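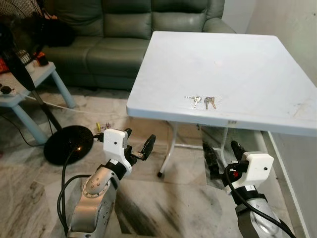

Henrike Ostermann has been inspecting houses for buyers and sellers for most of her working life, and she says the question she hears most from sellers comes too late. They ask what they should have fixed after the offer has already dropped.

"People paint the front room and then lose the sale over a crawl space," she said. "I like fresh paint. But the buyer's inspector is going to spend ten minutes in your front room and two hours everywhere else."

Ostermann runs Hagedorn Home Inspection out of a small office over a hardware store. About half of her jobs now are what she calls pre-listing inspections, where the owner pays for the report before the house goes on the market. She charges a flat fee for a single-family house and more if there is a well or a detached garage with power.

A pre-listing report does have a drawback, and she brings it up with every client. In many places, once a seller knows about a defect, it has to be disclosed. Some owners decide they would sooner not know.

"That's their choice. I tell them to talk to their agent and read the disclosure form before they hire me," she said. "The buyer is probably going to find it anyway, and then you're negotiating with three days on the clock."

One of her recent clients, Aqeel Bajwa, had the inspection done in March on a two-story house he had owned for 29 years. He expected to hear about the roof. The roof was fine. The report listed a water heater with no drain pan, two outlets by the kitchen sink without ground-fault protection, and a downspout emptying against the foundation on the north side.

"The downspout I had walked past every day," Bajwa said. "There was a stain on the basement wall behind the shelves. I knew about the stain. I never put the two together."

He spent $3,575 on repairs before listing. Most of that went to a new electrical panel, which Ostermann had marked as aging but working. She had not told him to replace it, and she is still not sure he needed to.

"It would have come up," she said. "Whether it would have cost him more than that, I can't say. With a panel that age some buyers walk and some never mention it."

Bajwa did the downspout himself with an extension and a splash block. The water heater pan cost him $87 in parts, and a plumber put it in while he was there for something else.

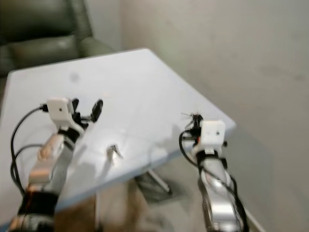
Ostermann asks owners to do a few things before she arrives. The attic hatch should be reachable, which often means emptying a closet. The furnace and the water heater need clear space in front of them. Pilot lights should be on. Anything with a lock on it, including sheds and the electrical panel if it is outside, should be open or have a key left out.

"If I can't get to it, I write that I couldn't get to it," she said. "Then a buyer reads 'not inspected' and imagines the worst."

Her other advice is to find the paperwork. Permits, furnace service receipts, the roof warranty if there is one and whether it transfers. She has seen deals held up for a week over an unpermitted deck that turned out to have a permit, sitting in a drawer.

She does not rank repairs by how much they add to the price, and she is doubtful about lists that do. The way she sorts them is by whether they involve water, wiring or something a person could fall off. Those go on the first page of her report. Sticking doors, cracked tiles and worn caulk go at the back, and she tells sellers they can leave most of them alone, apart from the caulk.

"Caulk is cheap and you can do it in an afternoon," she said. "Just take the old stuff out first. I see it laid over the old bead all the time, and it peels."

Bajwa's house went under contract in its second week on the market. The buyer's inspector asked for one more repair, a loose handrail on the basement stairs. Ostermann checked her own report afterward and found it on page four.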